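Illow Pantry Notes

README and data card, version 4

Illow Pantry Notes is a collection of short texts written by Christian households about the food and supplies they keep at home, and about what their faith says to them on this question. It has 1134 notes from 98 households. All of them live in or near Buluvitz. The notes were written in English, or were put into English by the household itself.

The collection was made because we wanted to read how ordinary believers speak about storing things. There are many books which give lists of what to buy, and there are many sermons on Joseph and the seven years of grain. We found very little where a family says in its own words: we have this much rice, we are a little ashamed of it, and this is how we prayed about it.

What is inside

The download has four files.

notes.csv has one row for each note.
households.csv has one row for each household, with size and type of home only.
verses.csv lists the Bible passages that are named in the notes, with book, chapter and verse.
containers.csv lists how the supplies were kept, where the household told us.

All files are in UTF-8. The separator is a semicolon, because many notes have commas. Please check this setting before you open the files in a spreadsheet program, or the text will move into the wrong columns. 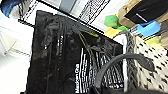 The file notes.csv has these fields: note_id, household_id, month, text, theme, tone, verse_id. A note can have more than one verse. In this case the verse_id values are written one after another with a plus sign between them. The field is empty when the household named no passage, and this is the case in many notes from the summer.

The month is given without the day. Households were asked to write in the evening, after they had looked over their shelves, but we did not control this. Some wrote every week and some sent a whole group of notes together in July. You should not read the order of note_id as the order of writing.

How the themes were given

Each note has one theme. The themes are: trust, worry, duty to family, duty to neighbor, thanks, waste, money, and other. Two readers worked through the notes separately and then compared their answers. Where they could not agree, the note was marked "other" and the two first answers were kept in the field reader_split. This means "other" is a mixed group and is not good for counting.

The most difficult pair was trust and worry. Many writers begin with one and finish with the other in the same sentence. For example, one household wrote: "We know He feeds the birds, and still I went back for the second bag of flour." One reader gave this note trust, the other gave it worry, and I can understand both. If your work depends on this difference, please read the texts yourself and do not use our labels alone.

The tone field is simpler. It has the values calm, not calm and unclear.

Notes on containers

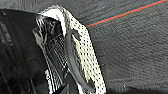 The container list is the part where households used the most different words, so we had to choose our own. One family writes "tub", another writes "bin", and they may mean the same thing. We kept the original word in word_used and put our own word in type_clean. There is also a field named surface, with the values solid, woven, perforated and not known. A cream-white material with small holes in diagonal rows, like the one that has the dark gray strap lying across it, would get the value perforated, and the field strap_or_handle would be yes. The material itself is left open when the writer did not name it. We did not guess plastic or metal from the color.

Weights are given as the household gave them. Pounds and kilograms are both present, and the unit is in its own field. We corrected 20 rows where the unit was clearly exchanged, and these rows have the value 1 in the field unit_fixed.

What was removed

Names of people, street names and names of congregations were taken out and replaced with a word in square brackets, such as [friend] or [our church]. Notes that told about the illness of another person were removed completely. We also took out the exact place in the home where supplies are kept. Several households asked for this, and after some talk we did it for everyone.

Prayers were kept as they were written. A prayer was removed only when the household asked us to remove it.

Good uses and bad uses

The notes can be useful for a study group, for a pastor who prepares a talk on stewardship, or for a student of language and religion. The Espiritu reading group has used them for discussion evenings, with one note printed on each sheet.

Please do not use the collection to say how much food a family should store. The households are not a sample of anything. They came because they were interested, and most of them had already been storing food for years. Families who tried it and stopped are almost missing. There is also no medical or food safety advice in the notes that was checked by an expert, and some of it is probably wrong. One note gives a method for keeping eggs which I would not try. 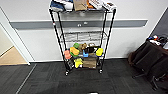 Flamen
Maintainer and data editor

Questions and corrections

If you find a mistake, please send the note_id and the field name. A short message is enough. Corrections to verse references are especially welcome, as the households used different translations and the verse numbers in some psalms are different by one.

A household can ask for its notes to be taken out at any time. We then publish a new version and remove the old one from the download page. If you keep your own copy, please look from time to time if there is a newer version and use that one.

Changes in this version

The files were last changed on 30th March. The field reader_split was added. The verse list now has a separate row for each passage, where before a whole chapter was sometimes given as one row. Spelling in the notes was not changed, also where it is clearly wrong, and line breaks inside a note are now written as a vertical bar.

License

You may copy and share the notes for free, with the name of the collection. Selling them, alone or inside a book, needs permission from the households through us.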